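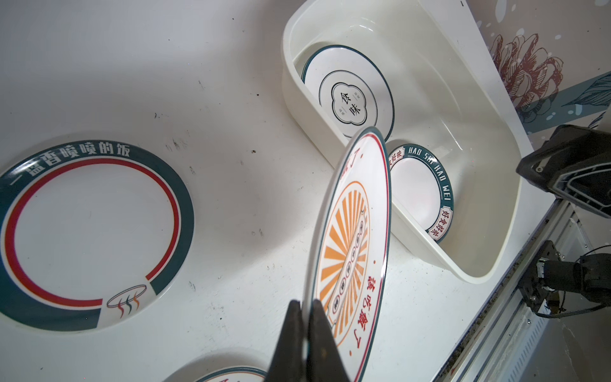 Review: The Komari Match Scorer for Limited-Overs Cricket

Equipment > Scoring and Statistics > Reviews

By Vichien Suwannarat
October 28, 2023

Filed under: Cricket, Scoring Software, Club Resources

The Komari Match Scorer is a ball-by-ball scoring application for tablets, intended for clubs and schools that play limited-overs cricket. A club license costs 3,280 baht for one season and covers 2 devices. The application was reviewed over the second half of the league season, beginning in July, and was used alongside a conventional paper scorebook at every match.

Setup and team entry

Before a match can be scored, both squads must be entered. Names can be typed on the tablet or imported from a spreadsheet. The import accepts only one column order, and a file arranged in any other way is rejected with a message that does not identify the fault. Once a squad has been saved it can be used again without further work, and substitutes may be added up to the toss.

The match format is chosen from a menu. The 20-over format is the default, and the limits on overs per bowler and on fielding restrictions are filled in automatically. Leagues with their own playing conditions can change each value. A reduced match following rain may be set before the start or during the interval. Reducing an innings already in progress requires the scorer to pause the match and confirm the new number of overs twice.

Scoring in play

The main screen shows the two batters, the current bowler, the over so far, and a row of large keys for runs, extras, and wickets. An ordinary delivery is recorded with a single touch. A wide or no-ball opens a second row of keys for any additional runs, and the ball is credited correctly to the bowler in each case. Runs from the bat off a no-ball are kept separate from the penalty, a point on which several competing products remain careless.

Wickets are handled well. The application asks for the method of dismissal, the fielder where one is involved, and whether the batters crossed. Run outs are the most demanding entry, and Komari presents the questions in the order in which an umpire's signals and the fielding side's appeal would normally settle them. A scorer with one season of experience should have no difficulty.

Corrections are less satisfactory. The most recent delivery can be removed at once. An error discovered two overs later must be reached through the match log, and the log does not display the batter on strike beside each entry. In one match a leg bye had been entered as a run to the batter. The error was found by comparison with the paper book, and correcting it took most of the following over. Clubs are advised to have both scorers agree the total at the end of each over, as they would with two books. 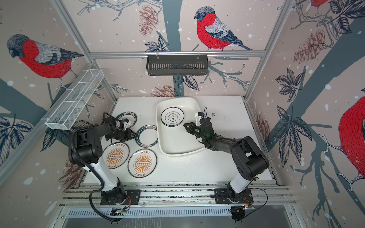
Bullfinches among branches and pinecones.

Statistics and reports

At the close of play the application produces a full scorecard, bowling figures, a fall-of-wickets table, and a chart of runs per over. These may be saved as a document or sent to a league secretary by email. The layout is plain and prints clearly on a single sheet unless an innings contains a large number of retirements.

Season tables are updated after each match. Batting and bowling averages, economy rates, and strike rates agreed with the manual calculations made for this review. The leading wicket-taker table may be sorted by wickets, average, or economy, but ties are listed in alphabetical order with no option to place the bowler with the better average first. Most league regulations require the latter, and the table must therefore be checked by hand before an award is made.

The partnership report deserves mention. For a total of 209 in one of the reviewed matches, it set out clearly which pairs had scored the runs and at what rate, and the captain of the batting side asked for a copy. Wagon-wheel diagrams are also available. They require the scorer to mark the direction of every scoring shot, and in a 20-over match this leaves little time for anything else. A second person should be assigned to the task if the diagrams are wanted.

Battery life and connection

Scoring does not require an internet connection. The match is stored on the tablet and shared when a network is next available. The second licensed device can follow the score over a local connection and take over if the first is running low. The transfer was completed without loss in each match in which it was attempted. Screen brightness has a considerable effect on battery life, and scorers seated in direct sun should have a portable charger at hand.

Support

Written instructions are supplied within the application. They are accurate, though the section on revised targets is brief and refers the reader to league regulations for the calculation. Questions sent to the support address received a reply the next working day. The license cannot be transferred between clubs in mid-season.

Assessment

Komari is recommended for clubs that already have a competent scorer and wish to keep reliable season records. It is less suitable for a club with no experienced scorer, as the procedure for correcting earlier deliveries assumes a sound knowledge of the scorebook. Clubs entering junior sides in separate competitions should note that each competition requires its own season file.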